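Portela. Informe de avance a la Fundación Jollelholm
Proyecto de reordenación del almacén de materiales y servicio de préstamo
15 de marzo de 2021

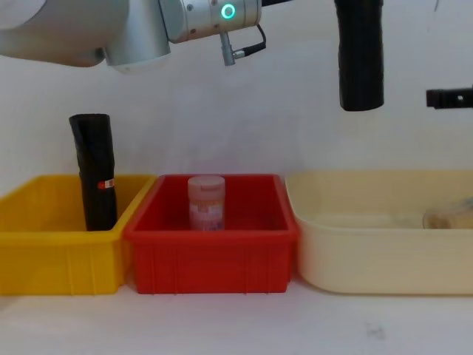
El almacén de Portela guarda el material que prestamos a colegios, asociaciones de vecinos y talleres del barrio: herramienta pequeña, material eléctrico, útiles de costura, pintura, juegos de mesa y piezas de repuesto. Cuando se firmó el convenio, casi todo estaba en cajas de cartón apiladas y sin rotular, y preparar un pedido exigía abrir varias hasta dar con lo que se buscaba. El cambio principal de este periodo ha sido el paso a cubetas de plástico abiertas por arriba, que se colocan en fila sobre la mesa blanca de clasificación, con el lado largo hacia delante. El modelo amarillo tiene el borde grueso y nervios verticales en la pared, y admite piezas altas puestas de pie, como la cilíndrica envuelta en negro, que sobresale bastante del borde. En las cajas antiguas esas piezas iban tumbadas y ocupaban el sitio de todo lo demás.

Este informe cubre desde agosto hasta la fecha y corresponde al segundo plazo de la ayuda. Sigue el orden de apartados que figura en el anexo del convenio.

1. Trabajo realizado

Se ha vaciado por completo la estantería del fondo y se ha revisado su contenido. El inventario cerrado tiene 847 referencias, entre artículos sueltos y juegos que se prestan completos. Cada referencia lleva ficha con nombre, estado, ubicación y fecha de la última revisión. Las fichas están en una hoja de cálculo compartida; el programa de gestión que se había previsto en la solicitud queda aplazado por lo que se explica en el apartado 4.

El material se clasifica ahora por uso y ya no por procedencia. Antes se mantenía junto lo que había llegado en una misma donación, aunque fueran cosas sin relación entre sí. Se conserva el dato del donante en la ficha, tal como pidió la Fundación, pero no condiciona el sitio.

Se ha retirado el material roto o incompleto. La parte aprovechable se ha entregado al taller de reparación de Ledside, que nos devuelve lo que consigue arreglar. El resto ha ido al punto limpio y los justificantes se adjuntan por separado.

2. Cubetas y estanterías

Las cubetas se compraron a Tremier en un solo pedido. Se eligieron sin tapa después de una prueba con los dos tipos: con tapa se apilan mejor, pero en el uso diario las tapas acababan en el suelo o en otra estantería. Para el material que no debe coger polvo, como las telas y el papel, se usan bolsas cerradas dentro de la cubeta.

El rótulo va en una etiqueta adhesiva. En las primeras semanas se pegó directamente sobre la pared con nervios y se despegaba por las esquinas. Se ha pasado a una etiqueta colgada del borde con una brida, que aguanta bien y se cambia en un momento.

Quedan pendientes dos asuntos de este apartado. El primero es fijar la estantería metálica a la pared de la entrada, trabajo que debe hacer el propietario del local y que está solicitado por escrito. El segundo es la zona de devoluciones, que sigue compartiendo sitio con la de preparación. Mientras no se separen hay riesgo de que un artículo devuelto sin revisar vuelva a salir. Ha ocurrido dos veces, con un taladro sin portabrocas y con un juego de mesa al que le faltaban fichas.

3. Servicio de préstamo

El préstamo se ha mantenido abierto durante toda la reordenación, con cita previa y recogida en la puerta. En los meses de vaciado se limitó a material ya inventariado. Hay 20 entidades dadas de alta, todas con la hoja de condiciones firmada.

Los artículos más pedidos son los alargadores, las grapadoras de tapicería, las pistolas de cola y las mesas plegables. Las mesas se agotan en cuanto coinciden dos actividades, y hemos tenido que rechazar peticiones. El material de costura se pide menos de lo que calculábamos en la solicitud. Varios centros nos han comentado que no sabían que lo teníamos, por lo que se ha añadido al listado que se envía con la confirmación de cada cita.

Los retrasos en la devolución siguen siendo frecuentes. No se aplica penalización. Se llama por teléfono al día siguiente del vencimiento y en la mayoría de los casos basta con eso.

4. Gastos

La compra de cubetas, etiquetas y bolsas ha supuesto 1.900 euros, dentro de lo presupuestado en la partida de equipamiento. El transporte y la retirada de material inservible han costado 600 euros, por encima de lo previsto, ya que hizo falta un segundo viaje al punto limpio. Para cubrir la diferencia se propone usar parte de la partida de software, que no se ha gastado. El proveedor del programa cambió sus condiciones y exige ahora una cuota anual que el proyecto no podría asumir una vez terminada la ayuda.

Solicitamos a la Fundación que confirme por escrito si autoriza este traspaso entre partidas. Las facturas se envían numeradas en el mismo orden que la tabla de gastos.

5. Próximos pasos

Separar la zona de devoluciones de la de preparación, con una mesa propia y un cuaderno de entradas.

Completar la revisión eléctrica de las herramientas con cable. Están hechas las taladradoras y las lijadoras; faltan los focos y los alargadores largos.

Redactar una hoja de instrucciones para preparar pedidos, de modo que una persona nueva pueda hacerlo sin acompañamiento. Hay un borrador que se está probando y que todavía resulta demasiado largo.

Repetir el recuento de la estantería de pintura, donde la ficha y lo que hay en las baldas no coinciden en varios botes.

El siguiente informe incluirá los datos de préstamo por entidad y por tipo de material, en el formato que nos facilitó la Fundación. Para cualquier aclaración sobre las partidas o para concertar una visita al almacén, la persona de contacto es Zuleica Mendonça, coordinadora del proyecto.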